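Home About Services Newsroom Careers Contact

Camura Adds Equipment Planning Service for Small Warehouses Considering Robotic Picking

AUGUST — Camura, a materials handling consultancy, today announced a fixed-fee planning service for warehouses and repair shops that are budgeting for their first robotic picking station. The service, called Rovero, gives buyers a written cost plan before they ask vendors for quotes.

Rovero covers the arm, the gripper, bins, mounting, cabling, floor space, operator training and spare parts. Each plan takes 30 working days to complete and costs $3,385, with a site visit included. Travel outside the company's home region is billed separately.

"Most of the budgets we review have a good number for the arm and a guess for everything else," said Mairéad Kinsella, director of planning at Camura. "The gripper, the bins and the bench it all sits on need their own lines. So does the time it takes to set them up."

As part of each plan, Camura asks the customer for a sample of the items the station would handle. Mixed goods get the most attention — parts with different shapes and surfaces can call for a different gripper, and that choice affects both price and delivery time.

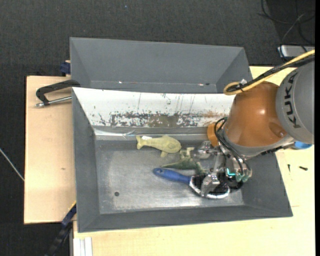 A KUKA arm with a metal gripper reaches into a bin holding two toys and a scrub brush.

Customers receive a purchase schedule that separates one-time costs from yearly ones. Bins, hoses and gripper fingers are listed as wear items, with a suggested reserve for each. The plan also compares buying, leasing and short-term rental over six years.

Poirier, a parts distributor, used an early version of the service to plan a station for its returns area. The company had set aside money for two arms and now intends to start with one.

"We handle some 485 different items in returns, and we had no clear idea which ones a robot could pick," said Eetu Koskela, operations manager at Poirier. "The plan gave us a list, and it gave our finance people a schedule they could work with. We moved part of the money to training and a second set of bins."

Camura does not sell robots and takes no commission from manufacturers or integrators. Customers may share the finished plan with any vendor they choose.

Bookings for Rovero are open now. Requests should include a floor plan, a list of items and a target date for installation.

Related news
Camura and Voltatura to Offer Joint Power Surveys
Leasing or Buying: Updated Worksheet Available
Mairéad Kinsella Named Director of Planning
Rovero Booking Form and Item List Template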